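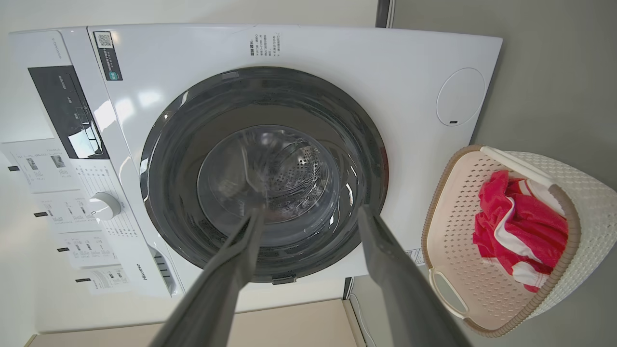 洗濯機まわりの手入れを見直した

1月に入ってから、洗い上がりのタオルがどうも匂う。干し方のせいかと思って間隔を広げたり、窓際に移したりしてみたが変わらない。それで洗濯機のほうを手入れすることにした。

うちで使っているのはドラム式、前から入れるタイプだ。以前の部屋では縦型だったので、最初のころは扱いがよくわからなかった。途中で靴下を足そうとして扉が開かず、そのまま終わるまで待ったこともある。今はもう慣れた。

まずドアのゴムパッキン。手前に引っ張って裏側をのぞくと、糸くずと髪の毛が輪になってたまっていた。ぬるま湯で絞った布で一周拭き、下側の溝は古い歯ブラシでこすった。ヘアピンが一本出てきた。いつのものかわからない。

次に洗剤ケース。引き出して外し、洗面台でつけ置き。柔軟剤の側がひどかった。底に青い膜のようなものが固まっていて、お湯を替えて2回洗ってやっと落ちた。ケースを抜いたあとの奥のほうもぬるついていたので、そこも拭いた。

排水フィルターは床にタオルを敷いてから開けた。前に何も敷かずにやって、水が台所のほうまで流れていったことがある。中身は糸くずの塊と、レシートだったらしい紙のかけら。フィルターは水で流して、溝だけ綿棒でこすった。

最後に槽洗浄。Jarnportで買った粉末の酸素系クリーナーを入れて、40度のコースで空のまま回した。買い物の控えを見たら239円だった。まとめて買った分がまだ流しの下にある。終わったあと、ドラムの内側を乾いた布で拭いて、扉を開けたまま一晩置いた。

翌朝タオルを洗ってみたら、匂いはかなり減っていた。完全に消えたわけではなく、古い二枚はまだ少し気になる。生地のほうに残っているのだと思う。この二枚は掃除用に回すことにした。

ついでに洗剤の量も見直した。これまで目分量で入れていたのだが、Akua Arthurさんに話したら「それ、たぶん倍くらい入れてるよ」と言われた。計量スプーンで測ってみると、たしかに多かった。減らしても汚れ落ちに違いは感じない。泡が少ないので最初は不安になるが、すすぎのあとの手触りはむしろ軽い。

コースもいつも同じものばかり使っていた。つまみのまわりに細かい字でいろいろ並んでいるのに、回すのは標準と脱水だけ。今回は厚手のものを別にして、時間の長いコースで洗ってみた。パーカーのフードの縫い目まで水が通っている感じがあって、これは続けるつもりだ。

もうひとつ、Lendwoodの小さい棚を洗濯機の横に入れた。洗剤、ネット、クリーナー、歯ブラシを全部そこに移した。今まで洗剤は機械の上、ネットは寝室、歯ブラシは流しの下とばらばらで、手入れが面倒に感じたのは半分くらいそのせいだった気がする。

今後の予定も書いておく。
パッキンを拭く:洗濯した日の最後
洗剤ケース:月に一度
排水フィルター:月に一度、ケースと同じ日
槽洗浄:2か月に一度

冷蔵庫の横に紙で貼ってある。春になったら、給水ホースのつなぎ目も一度見ておきたい。前に少しにじんでいたことがあって、そのときは締め直しただけで済ませている。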